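Sim arm keeps planning through its own elbow view — how do I stop the detector losing the bowl?

Asked by drilton_refugee in Perception and Planning
Viewed 723 times, 2 answers

I have a tabletop pick-and-place setup running in simulation. Two cameras, one up close looking down past the arm and one out front with a view of the whole table. Detections from both get merged into one object list, and the planner (Nillero, default settings, I know) works from that.

The banana is fine. The banana has never given me a moment's grief. The bowl, on the other hand, drops off the list as soon as the arm covers part of it in the close view, and then Nillero decides the space is free and plans a lovely smooth path straight through it. Out of 46 runs last night it did this in almost all of them. Same moment from neither camera, before anyone asks, but same table: 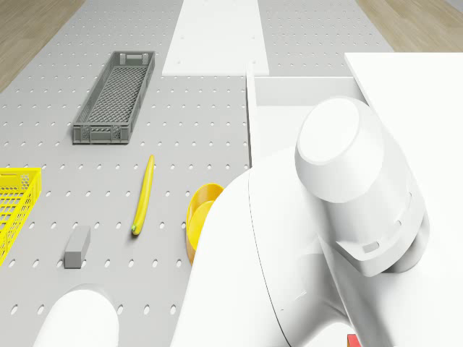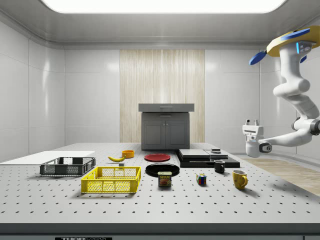
The bowl by the banana in both views; the close one has the arm over part of it.

I've lowered the confidence threshold until the detector started reporting bowls in the floor. I would prefer a fix that doesn't involve moving the close camera, as I've spent most of February calibrating it.

Answer 1 (accepted)
by Lorna Rutherford

Your threshold is innocent, put it back where it was. What's biting you is the merge step. If it's the stock one, a missing detection in either camera counts as a vote for "gone", and the close camera gets the bigger vote for being closer.

You already know where the arm is, so use it. Render the arm from the joint angles into each camera, get a mask, and if an object's last known position lands under the mask, that camera abstains. Only delete an object when a camera with a clear line to it says it's missing. In Skumeo's merge node that's the occlusion_aware flag, off by default for reasons lost to history.

Also check your two cameras are stamped from the same clock. I once had them 2 frames apart and blamed the detector for a week.

Answer 2
by matheson_fan

have you tried a different bowl

Comment from drilton_refugee: Flag is on, mask works, bowl stays on the list. The clocks were off too, thank you Lorna. The log had 2,618 warnings about it, which I had filtered out for being annoying.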